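Notes for session 4, January 7, 2025. Read before the problem set. Corrections to Montserrat Galindo.

## 4. Moisture and shelf life in packaged dry foods

### 4.1 Water activity

Water activity (a_w) is the vapor pressure of water in the food divided by the vapor pressure of pure water at the same temperature. It runs from 0 to 1. It is not the same as moisture content. Two foods with equal moisture content can differ widely in a_w, and it is a_w that governs texture loss and microbial growth.

Crackers and chips are packed at low a_w and go soft well before anything can grow on them. For these products the end of shelf life is a sensory limit, set by a panel.

### 4.2 Isotherms

The sorption isotherm plots moisture content against a_w at fixed temperature. Most dry snacks give an S-shaped curve. Over the range we care about, a straight line is usually good enough:

m = b · a_w + c

Take b from the fitted line between the packing moisture and the critical moisture. Do not extend the line past the critical point – the real curve turns up sharply there.

### 4.3 The film

Water vapor transmission rate (WVTR) is given in grams per square meter per day, at a stated temperature and humidity. Quote both conditions or the number is useless. Permeance is WVTR divided by the vapor pressure difference across the film.

Metallized films and foil laminates have low WVTR when flat. Creasing raises it, sometimes by a large factor, through pinholes and cracks in the metal layer. The end seals are a separate path and must be tested on made-up packs.

### 4.4 Worked setup

The Ullby cracker is sold in a small pack with a total film area of 370 square centimeters. The Prundham version has 375 and a heavier fill.

1. Convert area to square meters.
2. Find the driving force from outside humidity and starting a_w.
3. Write the mass balance and integrate to the critical moisture.

Area over fill weight is the term to watch. Small packs lose on it every time.

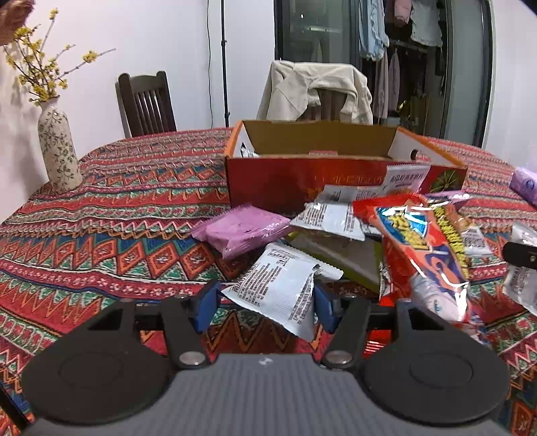
Ataahua Quinlan objected at this point that the linear isotherm makes the small pack look better than it is, and that the Gurkska data should be fitted in two pieces. The objection stands for storage above the fitted range. For problem 18, use the single line and state the range.

### 4.5 Reading

Economou, chapter on permeation, skipping the section on oxygen. We return to oxygen with the fried products.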